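# What the Freezer Lid Taught Me on a Friday Afternoon
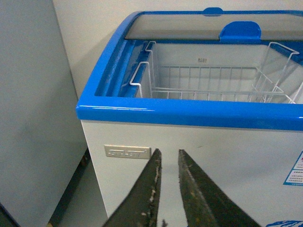 *Veronika Sutter*

I have been to a fair number of robot demonstrations by now, and I usually come home a little tired and a little cross. There is the music, there is the man with the headset, there is the machine that pours a drink or waves at the children, and then there is the long drive back during which I try to think of one thing I learned. So when the Kragh workshop in Hevstead held its open day on 04/07/2025, I went mostly for the company, and because my sister lives two streets over and makes a very good soup.

I came away thinking it was the best demonstration I have ever attended, and I want to make the case for it, since I know several people who went and were bored silly.

The task was an ice cream freezer. I mean the ordinary chest kind that sits near the register in a corner shop, white, with a fat blue rim and a sliding glass lid with a little blue handle on it. Inside was a wire basket hanging from its hooks. The robot had to slide the lid open, take something out of the basket, and slide the lid shut again. That was the whole program! Thirty minutes of it, with folding chairs.

There was a screen beside the chairs showing what the small camera at the robot's wrist could see, and I spent nearly the whole half hour looking at that and hardly any of it looking at the arm. From back there you get the two fingers poking up in front of you, dark and narrow, scuffed and speckled along their inner edges, and past them the freezer looking as big as a barn. I found those scuffed edges oddly reassuring. I learned to cook in a kitchen full of dented pans, and I have never quite trusted a shiny one.

And then the lid. You and I open a lid like that with a child on one hip and a wallet in our teeth. We don't notice that the handle is a low, rounded bump, that the glass has to travel in its track without being pressed down too hard, or that you can see the basket perfectly well through the pane and still not be able to reach it. Watching from the wrist, I noticed all of it. The first attempt slid off the handle. So did the second. On the next one the glass moved maybe the width of my hand and stuck, and a woman in front of me said "oh, come on, sweetheart," and I'm fairly sure she was talking to the robot.

Þórarinn Ketilsson, who ran the session, didn't cover for it with a joke or a fast change of subject. He let it stick. Then he told us the team had logged 1161 tries at lids and doors since March, and that he would call this particular lid the rudest of the lot. Someone asked when we would have one of these at home and he said he didn't know – just that, and then he took the next question. I could have hugged him.

My neighbor on the folding chairs thought this was a poor show. He had been to the Trustico event last year, where, he told me, everything worked the first time, and he felt he'd been given less for his trouble at Hevstead. I understand that. You drive all that way and you'd like to see the thing done. But I think we have been spoiled by polish, and I think it has made us bad judges. If I see a machine do something perfectly once, I have no idea whether it could do it again in my kitchen, with my sticky drawer. If I watch it fumble with a handle for a while and then manage it, I know something about what is hard and roughly how far along these people are.

There were perhaps 200 of us over the course of the day, and I do wish more had been from the shops and care homes that may one day be asked to buy such things. My friend Resham manages a grocery with two freezers of this very sort, and she would have asked sharper questions than mine, beginning with who wipes down the glass.

The lid did open, by the way, a little before the session ended, and the applause was much too loud for the size of the room. Then it had to be closed again, and we all sat back down.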